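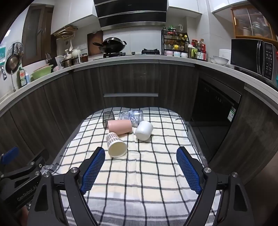
Figure 1. Cups lying on the cloth-covered table, with the counter and dishwasher behind.

Clearing the Table: A Study of Cup Handling in a Shared Kitchen
Student Project Report
Prepared by Loan Doãn, Sơn Võ and Kálmán Szabó
Supervisor: Yetunde Edet
Submitted May 10, 2022

1. Background

The project was carried out as part of the second-year course in household and workplace organization. Students were asked to choose a routine task in a shared room, study how it is done, and propose a change that could be made without new furniture or building work. Our group chose the clearing and setting of cups in the kitchen at Taltia, the student residence in which two of the three authors live.

The kitchen was renovated in November. Before that, cups were kept on an open rack by the door. The rack was not put back after the work was finished, and residents began leaving cups on the small table in the middle of the room. The house manager, Raelene Stubbs, told us that cups were the most frequent subject of notes left for her, ahead of the refrigerator and the recycling.

2. The Room

The counter runs in a long U shape around the room, with a white top and dark wood-grain cabinets below it. The dishwasher is built into the lower cabinets on one side. The table stands inside the curve of the counter, so a person at the table can turn and reach a work surface in a step or two. This arrangement is convenient for one person. When several residents cook at once, the space between table and counter becomes the main passage, and anything left near the table edge is at risk.

The table is covered with a light cloth patterned with dark grid lines. We considered removing it for the study, as a bare surface is easier to wipe, but residents objected and the cloth stayed. It also proved useful to us. Cups set down on their sides rolled less on the cloth than on the bare countertop, and the lines gave us a simple way of describing where an item had been placed.

3. Items Used

We did not buy a matching set. A shared kitchen rarely has one, and the differences between items were part of what we wished to study. The items laid out for the tipped-cup exercise included a smoky see-through container, a clear one with dark blue lettering, a pink cup, a white cup and a light-colored cup with a patterned outside. They differ in shape and finish, and residents had firm opinions as to which belonged in the dishwasher and which did not.

4. Method

Each session began with the cups on their sides toward the far edge of the table. The participant was asked to stand every cup upright, then move the cups to the counter in whatever order seemed natural. One member of the group kept time and another wrote down the order in which items were picked up. Participants were not told which cup to begin with and were not corrected during the task.

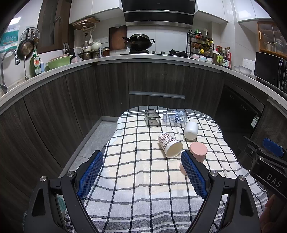
Sessions were limited to 30 minutes so that the kitchen would not be closed to residents for long. Our full log, kept in a spreadsheet named Plukham after the street where we first met to plan the work, contains 329 separate pick-ups. Entries in which a participant stopped to talk or answer the telephone were kept but marked, and they were left out of the timing tables.

5. Findings

Most participants started with the cup nearest to them and worked toward the back. A smaller group took the see-through items first, explaining afterward that they were afraid of overlooking them. Cups whose open ends faced the participant were generally righted in one movement. Those facing away were more often turned on the cloth before being lifted – a small delay, but one that appeared in every session.

Cups placed close together caused the most hesitation. Several participants moved one cup aside simply to reach another, and then had to return to it. Wrinkles in the cloth also mattered more than we had expected. Sơn Võ smoothed the cloth before each of the later sessions, and we therefore advise against comparing early and late times directly.

6. Recommendations

We recommend that cups be left upright and a hand's width apart, on the side of the table nearest the dishwasher. The cloth may remain, provided that it is straightened each evening. We further suggest that one lower cabinet be set aside for cups in daily use. Ms. Stubbs has agreed to a trial of this arrangement and will report to Ms. Edet at the end of the term.

The spreadsheet and the blank recording sheets are held in the course office and may be borrowed by next year's group.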